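### 4.2 The bed as a sorting surface

I'll admit I had a soft spot for the Bramholm bedroom before we coded a single item. People tidy small stuff wherever there's a flat spot, and a bed is the biggest flat spot they've got! Of the 268 tidying episodes in our set, 30 started on a bed or a cloth-covered surface, and those are the ones I kept going back to.

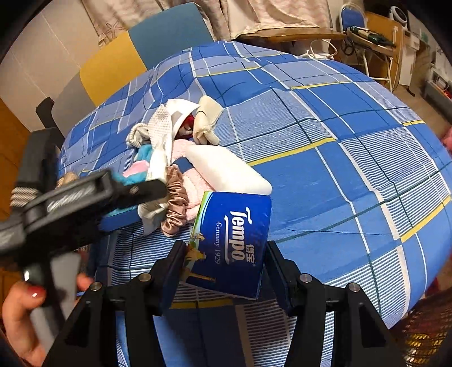 **Figure 3.** Tissue pack beside a heap of small fabric articles on blue plaid.

Soft things got piled first in most of these episodes - folded, rolled or just dropped - and we coded each pile as one unit, following the Niven scheme.

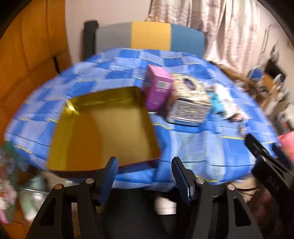
Boxes were trickier. I ended up giving open containers their own code, separate from closed cartons, and that changed how 400 of our 3,528 item labels were grouped.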